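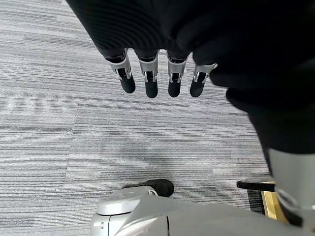

4. Safety rules before you power the hand

4.1 Read this section even if you have run other hands before. The Monov set-up software will report "ready" with half of these steps skipped. Treat that message as a sign that the cables are in, and no more.

4.2 Keep the fingers clear of everything until step 4.9. All four fingertips should hang free over the floor, touching nothing. Carpet is fine to work over. It will not protect a fingertip that is driven into it.

4.3 Check the fabric cover. It should lie over the palm and back of the hand and stop short of the metal joint brackets. Pull it back by hand if it has crept forward. Do not tape it.

CAUTION: A fabric cover is not a guard. It keeps dust out and hides pinch points from view, and some people take the second part for protection. Your risk assessment should treat a covered hand the same as a bare one.

4.4 Look at each silver bracket and the pin through it. A pin that sticks out on one side must be reseated before power goes on. Earlier copies of this guide said to "listen for a click." Halima Fashola tested that advice on 54 pins at our Drosteston shop and heard clicks from pins that were not seated. Use your eyes.

4.5 Clear loose rods, panels and packing from the reach of the arm. Reach means full reach, with the fingers extended.

4.6 Press the emergency stop, then try to start the hand. It must refuse. Release the stop and try again: it must still wait for a reset. If it moves on release, switch off at the wall and call Odukoya service.

NOTE: A certificate on the controller does not cover your installation. We get asked this a lot, usually by someone holding the certificate.

4.7 Set the speed limit to the lowest value. Leave it there for the first 123 cycles – all of them, including the boring ones.

4.8 Stand outside the reach of the arm. A second person stays at the stop button with nothing else to do. Watching a screen counts as something else.

4.9 Run the open and close routine from menu 63. Stop at once if one finger lags behind the others. Restarting to "see if it does it again" is how a worn joint becomes a broken one.

4.10 Write the result in the log, with the name of the person at the stop. Initials are not enough. Send questions about this section to Osaze Akinola.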